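Kerton works visit: brush making at Akton

The Akton works occupies two floors of a former grain store on the east side of Kerton, ten minutes on foot from the bus station. It opens to visitors in November, when the year's hair has been delivered and all the benches are in use. Groups are limited to 12 and the tour starts at 9:30 a.m. Sturdy shoes are requested and were needed on the stairs.

Production begins upstairs with sorting. Goat hair arrives in paper-wrapped bundles and is graded by length and by the condition of the tip. Hairs with a broken tip are pulled out with a small knife held against the thumb. The remainder is combed with a bone comb, dusted with ash to remove grease, and rolled in deerskin. The sorter at the first bench put the loss at this stage at roughly 200 grams per kilogram. Weasel hair is handled in a separate room with the windows closed, as it is lighter and drifts.

Mixing follows. Hair of several lengths is laid out flat on a wet board, folded over, combed and folded again until the lengths are evenly spread. A standard head goes through this 5 times. The head is then rolled to size in a short tube, wrapped with a thin outer layer of finer hair, tied at the base with thread and sealed with a hot iron.

The ground floor handles shafts and assembly. Bamboo shafts are straightened over a charcoal box; wooden ones come in already turned from a supplier in Potow and are only lacquered and bored on site. The head is glued into the bore, soaked in a seaweed size, shaped with a loop of thread and left to dry.

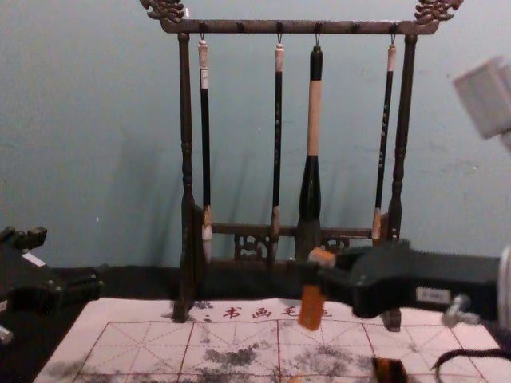
Brushes hanging from a rack with carved finials.

Hanging storage was covered in some detail at the end of the tour. With the head pointing down, water drains away from the base, where the glue is. A brush left standing in a jar while damp tends to loosen within a year. The works advises rinsing in cold water only.

The archive room holds a pattern ledger with 3194 entries, the earliest for a line called Yen, still made in three sizes. Annual output is 3000 brushes, down from the previous decade – the limit is sorting labor, and a new sorter needs four years before working unsupervised.

The shop takes cash only. Repairs are accepted at the counter and returned by mail. The tour finished at 11:45 a.m., leaving time for the noon bus.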